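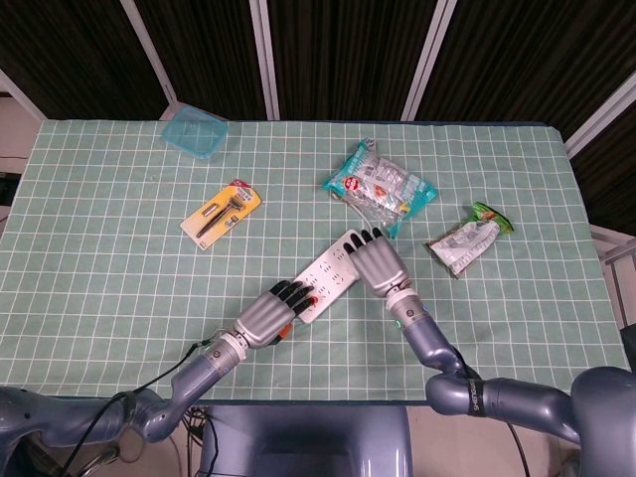 Two grey hands on a power strip, with the snacks and a razor still to sort.

So can a machine tidy your odds-and-ends drawer yet? My answer this March is: bits of it, slowly. Crinkly snack bags are the hard part, as they change shape the moment you grip them. A stiff blister pack is far kinder!

If you fancy trying it at home (lucky you), lay a plain or lightly checked cloth, spread things well apart and keep long items like extension leads unplugged and clear of the edge. Frøydis Öberg at Strachan swears by starting with up to 14 objects. I'd start with five, and I still do my own drawer by hand.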